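Segmenting Handheld Gripper Recordings into Subtasks

This page explains how to divide a two-handed recording into subtasks before training. It applies to all recordings made with the Plalix handheld grippers and replaces the November instructions. Questions should be sent to Ekua Laryea.

Before you begin

You will need the synchronized video, the pose track for each gripper, and the finger-width log. Confirm that both pose tracks start at the same timestamp. If they differ by more than 4 video frames, return the recording to the alignment step and do not segment it by hand.

Step 1. Mark the finger events

Open the finger-width log and run the event finder with its default settings. It places a mark wherever a gripper closes and stays closed, and another wherever it opens again. Marks for the left and right grippers are stored separately. Keep them separate at this stage, even when they fall close together.

Step 2. Check marks against the video

Step through the video at each mark. Thin objects such as lid rims and handles often produce a late closing mark, because the finger width changes very little at contact. Move the mark to the first frame in which the object moves with the gripper. Delete any mark made when the fingers closed on nothing.

Step 3. Assign a role to each gripper

Within every segment, label each gripper as holding, moving, or waiting. A gripper that is open and pointed at the work surface is labeled waiting until its pose track shows steady travel toward an object. Do not label it according to what you expect the operator to do next.

Step 4. Merge short segments

Join any segment shorter than 26 frames to the one that follows it, unless the two have different role labels. In the Pultov trial set, this rule reduced the average number of segments per recording from 51 to 35 with no loss in the success rate of the trained policy.

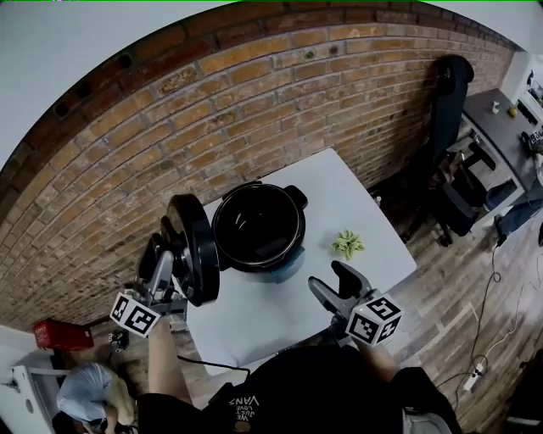
Container tasks require one further check. Lifting a lid and placing an item inside the container must be stored as two subtasks, even if the lid is never set down between them. Policies trained on the merged version tended to release the lid too early.

Step 5. Export

Save the segment file in the Sudaneck format and enter your initials in the reviewer field. A second reviewer should open the file in the Amegashie viewer and confirm the role labels. Where the two reviewers disagree, keep both versions and flag the recording. Flagged recordings are left out of training until the labels have been settled.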